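Trays, again

I know, I know, I promised the May newsletter would be all about the garden, and then I spent most of the month reorganizing the kitchen instead. Blame my cousin Tae-yang Do, who came to stay for a long weekend and watched me make breakfast. I was carrying things to the table one at a time (jam, then butter, then back for a knife, then back for the other jam) and he finally asked why I didn't own a tray. I do own a tray! I own several. They were standing on their ends behind the flour bin, where they had been since we moved in.

So out they came, and I've gone a little overboard. The big one now lives flat on the counter all the time, and anything small that used to wander around loose gets a dish and a spot on it. Tea bags, sugar, the little spoons, the clothespins I use for closing bags. When I want to wipe down, I pick up the whole business, wipe, and put it back. It takes about as long as it took you to read that.
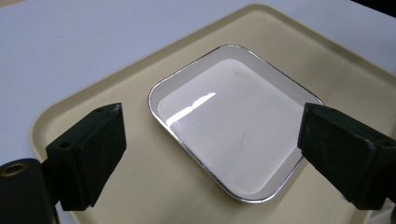 What I've learned so far is that low dishes beat bowls. A bowl looks pretty but you have to dig around in it, and if it's round you lose all that room in the corners of the tray. Squarish dishes with short sides sit next to each other nicely and I can see what's in them from across the kitchen. I had a couple from the old apartment and found more at the thrift store on Bollon Street, which has a whole shelf of odd dishes that don't match anything — my favorite shelf in town, please don't buy it out before I get back there.

The other thing is to leave some bare tray showing. My first try was packed so tight that I couldn't get a thumb in beside anything, and the sugar went over the side on the very first morning. Now I leave a couple of fingers' width between things and it's much easier to grab one dish without dragging its neighbor along.

I did the same for the craft table, and that's where it got out of hand. I have a jar of buttons from my grandmother that I've always said holds 1,000, and I finally tipped it out and counted. There were 600! I felt quite let down. I sorted them by color on a tray with a lip all the way round, and only one got away (under the radiator, blue, still there).

If you have a tray trick of your own, write and tell me. Mrs. Tymoshchuk already wrote to say she keeps one by the back door for muddy shoes, and I'm stealing that one the next time it rains. Garden news next month, if the slugs leave me any.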